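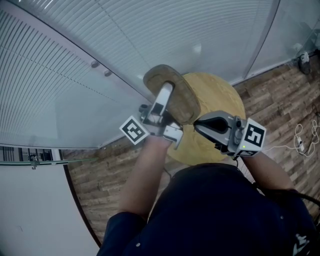

Figure 4. Handover task at the round table, with a marker cube on each gripper.

4.3 Loss of the left gripper pose

The most frequent fault in the Baltby recordings was a sudden jump in the estimated pose of the left gripper. The tracker would report a steady path, lose the marker, and then pick it up again with the orientation flipped. In the handover task the operator holds an oval wooden board on edge in the left gripper while the right gripper comes in from the side with its fingers open (Figure 4). At this point the left cube faces outward, away from the forearm, and the view from above meets it at a steep angle. A small error in the detected corners is then enough to produce a second, mirrored solution for the pose.

We first took the jumps for dropped frames. Ortner compared the logs with the video and found no gaps in either, so the fault had to lie in the pose estimate itself. The filter made matters worse – it accepted any pose that stayed stable for 5 frames, and the mirrored pose often did.

The fault became a safety matter in April, when a faulty recording was replayed on the Liria arm. The arm followed the flipped pose and turned its wrist towards the table at full replay speed. Kuster pressed the stop button before contact. The speed limit had been set for the joints only and did not cover the rotation of the tool, an oversight on our part.

We then checked all 3000 recordings by script and withdrew 1110 of them. Two changes were made before replay was allowed again. The filter now rejects any turn the operator's wrist could not make between frames, and the replay software limits tool rotation separately. Slow drift of the pose is not caught by either change and still has to be found by eye.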